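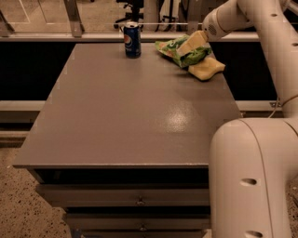 4/29/18 - Stidlow, the family history and old postcard archive, opens its letters collection to the public

I'm Imani Mushi, and I've been wanting to write this one for ages! Starting today, anybody can come in and read the Masanja letters, 400 of them, written between two sisters and a brother who spent most of their lives in three different towns. Peninah Masanja gave them to us in a suitcase that wouldn't close (I still have the belt that held it shut).

Most are short. There's a lot about the price of shoes, and one cousin's wedding goes on for 16 letters before anyone gets to the church. The postmarks helped us put them in order, and where the stamp had been torn off, Jabari Mugo worked from the street addresses - the family moved often, so a house number can pin a letter down to a single winter.
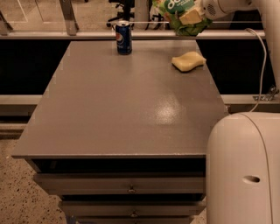

The letters have all been copied out by hand and typed up, spelling mistakes included. You can read the typed pages at your own pace, and the originals come out in folders of 20. Please leave food and drinks out of the reading room, and yes, that means a can of Pepsi like the one standing on the gray cabinet, too. Pencils are fine, pens are not.

We've also started a name list, with 2528 entries so far, and Roald Midtbø is still adding to it. If you had family on the same streets, do come and look, or write and tell me who they were. I'm hoping somebody out there knows who "Uncle Button" was, as he turns up everywhere and never with a last name.

Reading is free. To book a table or ask about copies, write to Elibariki Lyimo at the Stidlow front desk.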